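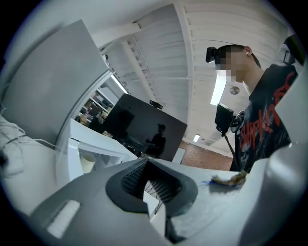
Galwood notebook, gripper bench – entry by Tymoshchuk, September, 14:20

Wrist-view tracking, handheld pair. Question for this session: does marker dropout on the cube faces explain the pose jumps in the last Lusness export, or is it the clock offset between the wrist and head streams?

Method: operator in headset, one gripper per hand, lidded white box on the floor as the work site. Target is 50 episodes, 300 frames minimum each. Anything shorter gets discarded before alignment.

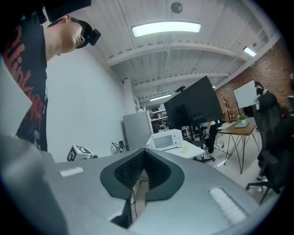

Exposure was locked at the start and left alone. The ceiling lights fill a lot of the wrist view, so auto exposure pulls the pads too dark to segment. Fixed gain gives some clipping overhead – acceptable, the pads matter more.

Head view is the reference. Both cubes have to be in it at the start of an episode, grippers held short of the box.

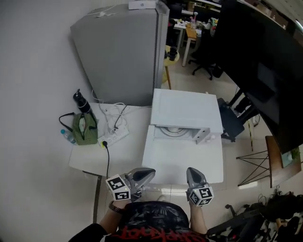

Offset check

Ran the Trorarcombe aligner with a search window of 800 ms. Residual drops sharply once the left stream is shifted by 3 frames. Right stream needs no shift.

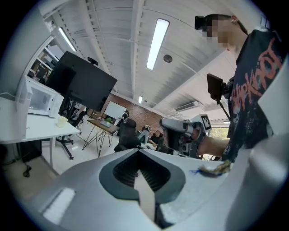 With the shift applied, most of the jumps go away. Those left fall where a cube face turns edge-on to the head camera, so dropout is real but secondary.

To do: rerun the old export with the shift, wipe debris off the housings, log the offset per episode.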